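Häufige Fragen – Ferienküche Wedier

Wann kann ich anreisen?
Ab 15 Uhr, Freitag auch später. Schlüssel im Kasten, Code kommt per Mail.

Was ist in der Küche da?
Töpfe, Geschirr, Besteck für 8. Gewürze bitte selber mitbrigen.

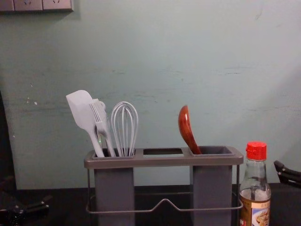
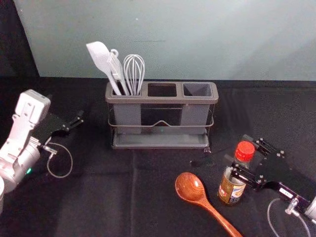

Grauer Besteckhalter fürs Kochbesteck

Lo Presti schreibt dazu, Salz und Öl wären schon nett gewesen, der Laden in Bevville macht mittags zu.
Stimmt – Salz steht ab September da.

Endreinigung?
Im Preis drin. Müll bitte raus, Spülmaschiene anstellen.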